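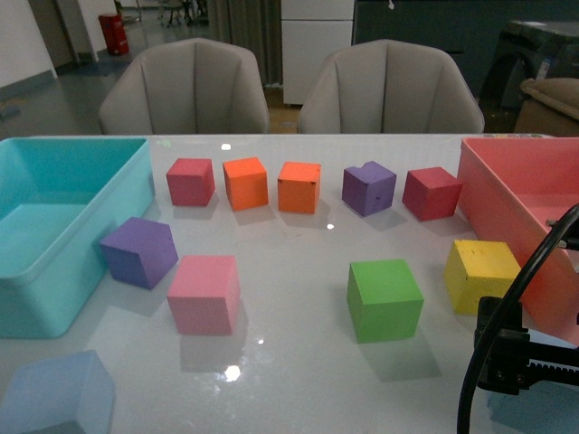
Murdo MacBrayne wanted to know why anyone would spend money teaching a machine to tidy away blocks, and he asked it before Anathi Msimang had got her coat off. He had come in on the early bus from Lindsay and had been first through the door at the Bratness open day. She told him it was a fair question and that she would rather have it at the start than at the end.

Msimang runs the handling group at Bratness, which has had the ground floor of the old Drondstead exchange building for two years. The open day on November 28, 2023 was the second they have held. The first was a quiet affair, mostly families of the people who work there. This year they put a notice in the library and another in the chemist's, and 200 people signed the sheet by the door.

I spoke to her in the small kitchen at the back, with the kettle going and people putting their heads in to ask where the toilets were.

I began with MacBrayne's question, as he had gone off to look at something else and I hadn't heard the answer.

"Blocks are cheap and they're soft," she said. "If the arm squeezes too hard, you've squashed a bit of foam. If it drops one, it bounces. You want your mistakes to be boring for the first few months, and there are a lot of mistakes."

The job on show is easy to describe. Foam cubes are spread over a white table, with a plastic bin on either side, one turquoise and one a pinkish orange that the staff call the salmon bin. The arm picks up a cube and puts it in a bin. Which bin depends on the rule it has been given that morning. On the open day the rule changed at lunchtime, and Msimang said she had been more nervous about that than about anything else.

"People think the picking up is the clever part," she said. "Some of it is. But a lot of our time goes on colour. Put a red one beside an orange one on a shiny table with the lights on and see how sure you are. The table gives you a faint second cube upside down underneath the real one. We had weeks of the gripper going for the reflection."

I asked if a duller table would have been simpler.

"Gavin says that every week."

Gavin is Gavin Gunn, who looks after the hardware and who spent most of the day standing beside the table answering questions. When I caught him during a break he confirmed that he did say it every week. He would like a matt surface and he would like new cubes. He has been told no on both counts. The people who might one day use this sort of arm have shiny worktops and battered goods, Msimang says, so the group may as well get used to them.

"A cube with a dent in it is a different problem," Gunn said. "The fingers close and there's less there than you expected. I'd bin them. She keeps them on purpose."

He showed visitors the teeth on the gripper and explained how the jaw runs along them. Children liked this more than the sorting. One boy asked if it could hold hands, and Gunn said it could but that he wouldn't volunteer his own.

The numbers came up several times in the afternoon, and I asked Msimang to go through them slowly. In October the group set itself a target of 3000 picks before the doors opened to the public. They got to 1425. She did not seem embarrassed by it. A motor was away for repair for part of the month, and a good many picks were thrown out because a cable had drifted across the camera's view at the wrong moment.

"I could have counted those and had a nicer figure," she said. "But then you're training it on a picture of a cable."

Are the 3000 still the aim? They are, by the spring, and she has stopped giving a month.

Not everyone who came was taken with it. Bình Lý, who packs orders for Indineck and had taken a day's leave to come, watched the arm for a long time with his arms folded. He told me it was slower than he was, which Gunn had already told him himself. What bothered him was what happens once it isn't.

"They were straight with me, I'll say that," he said. "I asked if it was meant for a place like ours and she said yes, it could be, in years. I'd sooner hear that than the other thing."

I put this to Msimang. She had remembered him. She said they had talked for a good while and that he had asked better questions than the last two sets of people who came about funding — he wanted to know what it does when two items are touching, and whether it knows when it has missed.

Does it?

"Sometimes. It knows if the jaws have closed all the way, so then there's nothing in them. If it has hold of a corner and is about to lose it, no. That's the next piece of work. Ask me next year."

Ermelinda Cardoso wrote the sorting software and was the only one of the group who sat down all day, at a screen away from the crowd. She said the lunchtime change of rule had gone through at the second try. The first time, she had loaded the file from the day before and the arm had carried on with the morning's rule while Msimang was telling a full room to watch for the difference.

"I could hear her saying it," Cardoso said. "I was typing very fast."

She doesn't care for open days but thinks they are useful. People stand where staff never stand and block the light, and somebody always leans on the table. She had a page of notes by three o'clock, most of them to do with shadows. One said only "handbag".

By then MacBrayne had come back round. He had seen the arm run four times and had a new question, which was whether it could be taught to do potatoes. Msimang said potatoes were harder than cubes. He said he knew that, he had grown them for forty years, and he offered to bring her a sack.

She has said yes to the sack. The group will hold another open day next autumn, and the sheet for names is already pinned up inside the front door at Drondstead.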